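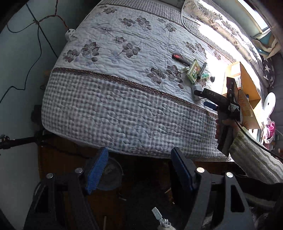
On Keeping a Proper Record of Household Bedding

December 2018

It has been the practice of this journal to set down, towards the close of each year, some remarks on a single domestic subject. The subject chosen on this occasion is the quilted bedspread, its care, and the keeping of written notes upon it.

The writer's interest began in July, when the linen cupboard of the family house in Proltdale was emptied for the first time in many years. It was found to hold 13 bedspreads, of which only four bore any indication of their age or origin. The remainder had passed through several hands without a word being written down. Mrs Loukia Dimitriou, a relation by marriage and for many years a seamstress with the firm of Vasilakis, kindly agreed to inspect them.

Her first recommendation concerned labels. A strip of plain cotton tape should be sewn to the underside at one corner, marked in laundry ink with the year of purchase and the name of the room for which the piece was bought. Paper labels should not be used, as the pins rust and leave marks which no washing will remove.

Her second concerned washing. A quilted piece should be washed alone, in cool water, with half the usual measure of powder. It should be dried flat where space permits. A line may be used if the weight is shared between two runs of cord, but a single cord will in time pull the stitching out of shape and cause the filling to gather along the fold.
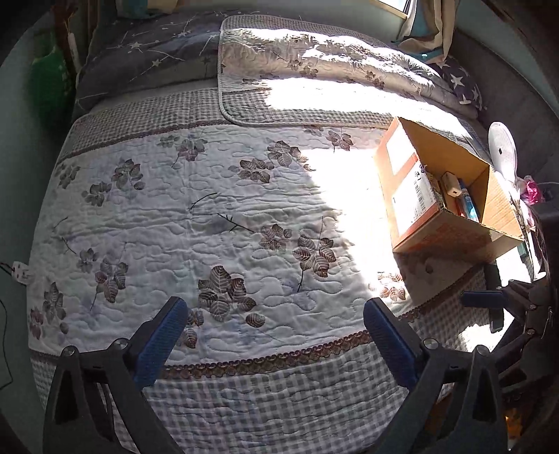

Edgings call for separate attention. Trim is frequently sewn on with a thread of a different kind from that used in the quilting, and the two do not always shrink alike. Any puckering should be noted after the first wash, and the trim unpicked and eased back before it sets. Mr Leonidas Vasilakis, whose family founded the firm, holds that this work should always be done by hand. Mrs Dimitriou uses a machine and has had no complaints.

The matter of storage was less easily settled. The house had always folded its bedspreads in four. The present advice is to roll them around a cardboard tube, with a clean sheet on the outside, and to turn them twice a year. The tubes were obtained from Keseo, whose delivery was prompt. Two proved too short for the larger pieces and have been exchanged.

A notebook has now been placed in the cupboard, with one page given to each bedspread. Repairs are to be entered on the day they are made. Five pages remain without a date of purchase, and any member of the family who is able to supply one is asked to write to the house.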